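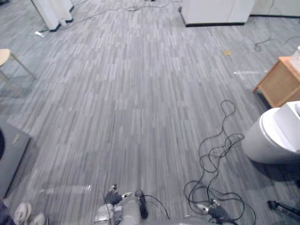
*Mandale kit, both grippers over the carpet, cable bundle by the right one.*

Aug 22, 2026 – Mandale two-arm kit, trial unit, first full session

Unpacked and up by lunch. Quick start sheet is fine until page 8, then the wrist cable routing is one tiny drawing and you guess. Asked Sembiring (the reseller), they sent the same drawing back bigger.

- homing OK both sides, left slower
- left wrist: the black cylinder attachment sits solid, no play I could feel
- right: cables too long, no clips in the box. Need our own ties before we drive the base anywhere
- 167 cycles open/close on the right, 6 faults, all "finger timeout". Restart clears it. Log saved under collden-trial
- software wants a login every time it wakes. Annoying

Olga ran the pick demo after me, got 17 good in a row then stopped to fix the tilt setting. She likes the teach mode more than I do. I think the menus are a mess but the motion is smooth, give them that.

Price: support plan is extra and starts in September wether we use it or not. Svatopluk to ask if they'll drop it for the trial. Compare with the Prarkcombe quote before anybody signs.

To do: ties, tape down the long runs, rerun left at full speed, send fault log to Sembiring. Spare fingers?? not on the packing list, chek again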